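Parcel counter in Ludby to shut at lunchtimes from September

Shoppers and small traders in Ludby will lose the lunchtime parcel counter from September, after the firm behind it, Cundix, said it could no longer staff the desk between noon and two. Evening opening goes up by an hour to make up for it. Not everyone is pleased. 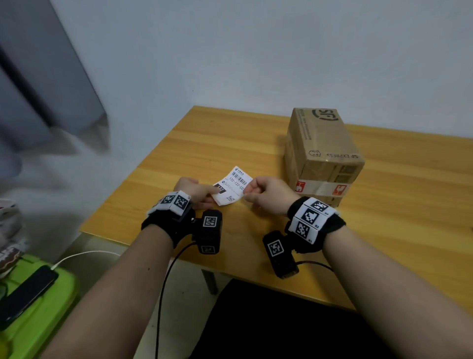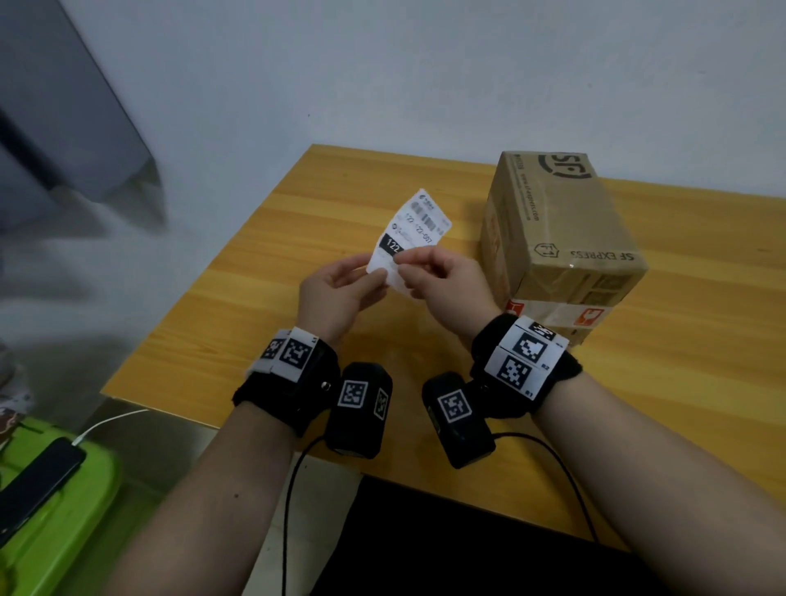
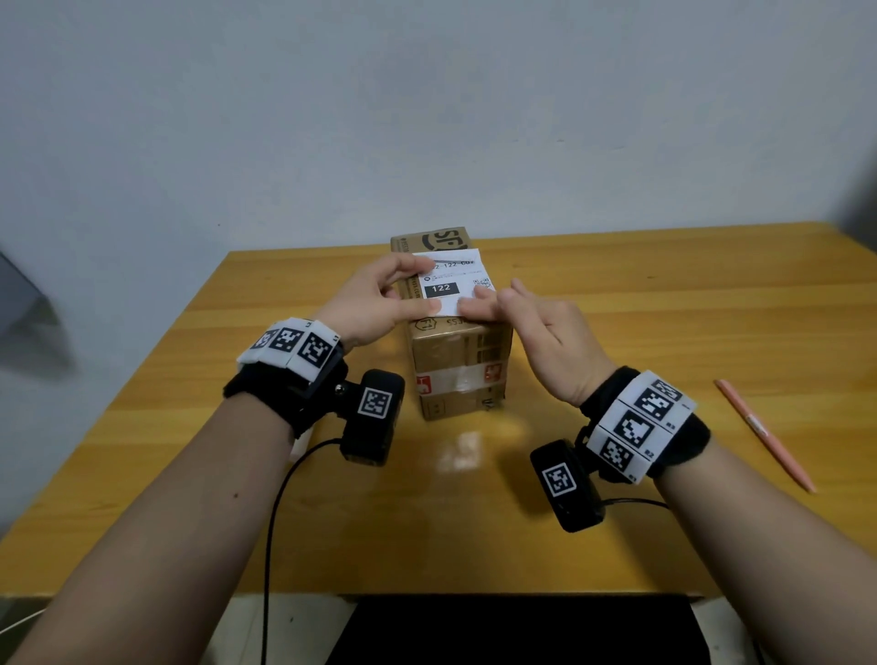 Parcels and their labels: the counter takes in post from home and abroad.

Cundix says 1,991 parcels went over the counter last month, only 236 of them at lunchtime. Most people come after work, it says, and the queue at half five has been the main complaint all year. New hours are 8am to noon, then 2pm to 7pm. Saturdays stay as they are.

Traders on Asadi Road see it differently. Several send their orders out at lunch when the shop is quiet and say a 2pm start means missing the early van. One card seller told us she would have to shut up shop mid-afternoon – "my busiest bit" – or pay for collection.

A petition at the bakery had 345 names on it by Monday teatime. It asks for lunch opening on just two days a week. Cundix says it has seen the petition and will reply in writing, no date given.

There is also the matter of returns. Anyone sending goods back currently gets a printed receipt at the desk. Under the new set-up a drop box will be open through the lunch break, but no receipt until the parcel is scanned later that afternoon. Traders say that's no good for anything worth real money. The firm says the box will be locked and emptied at two sharp.

Wundis, which runs the lockers by the station, says it has room for more users and may add a second bank before Christmas. Lockers are open all hours but wont take anything much bigger than a shoebox. Using one is free to collect, paid to send.

The counter opened three years ago in the old shoe shop and has 819 regular account holders. They should all get an email this week about the change. Anyone without an account can pick up a leaflet at the desk or at the libary.

Parcels already waiting will be kept for the usual ten days. Bring ID, and the card if you were left one.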